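2023-01-17

Humidity log, week 11. The hygrometer in the back room read 38 percent at breakfast and 41 at noon. The Pakus humidifier ran on setting 4 all night and used most of its tank. Scale is back on the heating plate. Descaled with citric acid, rinsed twice, refilled from the filter jug.

The radiator valve still sticks. Backed the pin out with pliers and worked it up and down until it moved freely, then refitted the head. Flow temperature on the boiler is down a notch from October. If the room holds 40 percent at this setting I will leave it alone until spring.

Called Jondby about the replacement door seal. They list two profiles and the one I need is sold by the roll, 100 feet minimum. Thakur cuts to length but charges for shipping from the Skumdale depot. Ordered from Thakur.

Electric meter passed 4,000 since the swap. Entered in the spreadsheet.

Wood check in the afternoon, along the grain with a flashlight held low. Found no raised fibers – the finish is a little uneven toward the middle and I will go over it with paste wax once the humidity settles.
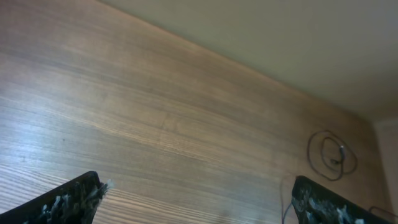

Grain and finish, lighter patch near the middle.

Evening reading 40. Tank refilled, setting unchanged. Next check before bed, then again at six.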